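Product review: Trekard three-drawer chest

Print this page | E-mail this page

The Trekard chest is sold flat-packed for use in bedrooms, study rooms and small offices. Our furniture panel assessed it over 18 weeks in a shared staff office, where it held stationery, forms and spare table linen. The chest was bought at full price from Varkitz, and neither the maker nor the shop had any part in the review.

Delivery took nine days. The carton was heavy, and the panel recommends that two people carry it upstairs. All fittings were present, but the bags were not labelled, and the instruction sheet shows the drawer runners so faintly that one pair was fitted upside down at the first attempt. Assembly took one hour and 35 minutes, including that mistake. A cross-head screwdriver is needed and is not supplied.

Once built, the chest stood square on a level floor. On carpet it leaned forward slightly when the top drawer was fully open. A wall strap is included and should be fitted in every case, particularly in homes with young children. The strap itself is sound, although the screw provided is suitable only for timber and buyers with plaster walls will need to obtain another.
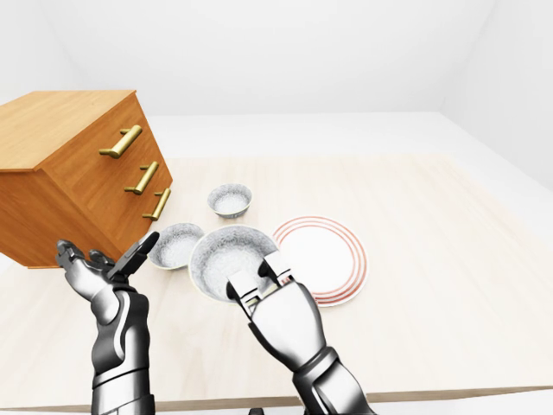
Page last changed: January

Each drawer in a three-drawer chest of this type has a bar handle, and the panel gave some attention to this point. Bars are easier to grip than knobs for those with stiff fingers, and they can be wiped quickly. They also catch on loose sleeves in a narrow passage - a small matter, but one raised more than once by staff.

The drawers were opened and closed nearly 2,000 times in the course of the review. The upper two continued to run smoothly. The lowest began to drag in the final month and was put right by tightening a runner. The drawer bases bowed a little under paper and should not be used for heavy books.

In comparison with the Dretov chest reviewed previously, the Trekard is easier to build and has deeper drawers. The Dretov has better instructions and a quieter action. Spare runners for the Trekard may be ordered through Ruiz-Ortega, which answered our enquiry promptly.

The panel recommends the Trekard chest for light and moderate use, subject to the remarks on wall fixing above.

Shared 35 times | 9 comments

Related reviews
Dretov chest of drawers
Bedside cabinets for small rooms
Wall straps and furniture fixings
Varkitz folding desk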